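Section 5. Preparing the laundry room and folding station

5.1 Before use
This section applies to the Eltdale folding station as supplied to Wiltley residences. Read it in full before the first load is sorted.

1. Clear the folding surface and wipe it with a soft, dry cloth.
2. Set out one garment at a time. Striped shirts and other woven items should be dealt with first.
3. Hold the item by a hem or a seam and let it hang until the folds drop out.
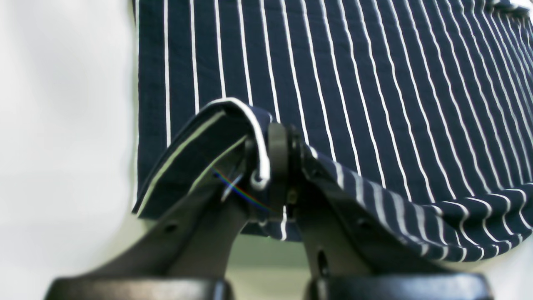
4. Lay the item flat, smooth it from the centre outwards and bring the side edges in. On striped cloth, use the stripes as a guide for a straight fold.

Note: Items wider than 72 cm must be folded in half lengthways before step 4.

5.2 Electrical supply
1. Place the power strip on the floor beneath the desk, with its switch within reach.
2. Insert each plug fully before switching on.
3. Lay surplus cable away from the feet of the person folding.

Caution: Do not stand baskets or leave clothing on cables, plugs or adapters. Switch off at the strip before cleaning the floor.
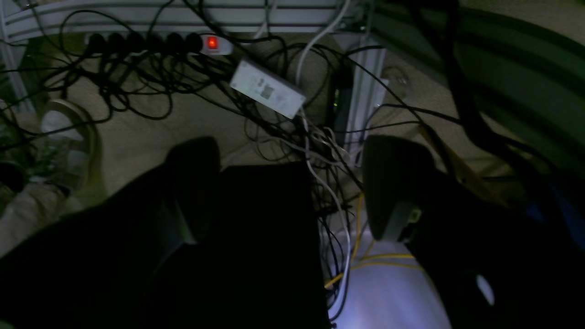

Pacheco asks that loose cable also be gathered with ties at the back of the desk, and that no garment be left hanging over the edge above the sockets. Both requests are adopted for all Wiltley sites.

5.3 Knitted and soft garments
1. Support the weight of the garment with both hands. Do not hang it by one shoulder.
2. Spread it on the surface and ease out the creases by hand.
3. Fold the sleeves inwards, then fold upwards from the hem.
4. Stack no more than 5 knitted garments in one pile.

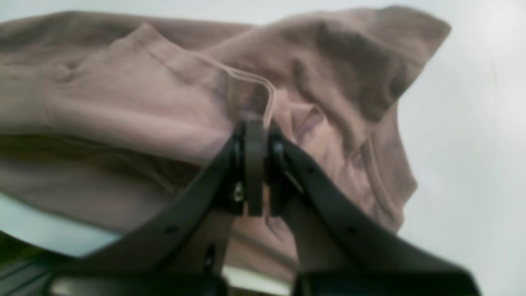 Fig. 2. Soft pink garment, crumpled.

Replacement shelf liners may be ordered from Brevell under part number 182.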